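I gave up on my weekly planner app in December and went back to a paper calendar on the fridge, and I'm going to be a bore about it for a minute.

The app cost me $36 a year and it nagged. It told me I was on a 361-day streak - of what, exactly? Opening the app? I missed my cousin Piret's birthday with that streak going strong!

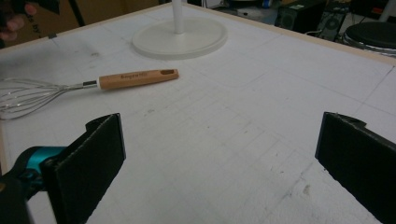 The paper one just hangs there. My kids write on it (mostly lies about bedtime), my husband reads it while the coffee drips, and when a dentist appointment moves I scratch it out and it looks ugly and we all remember it better. I do miss the reminders a little, I'll admit. But I'd take a messy square with six things crammed in it over one more cheerful ping during dinner.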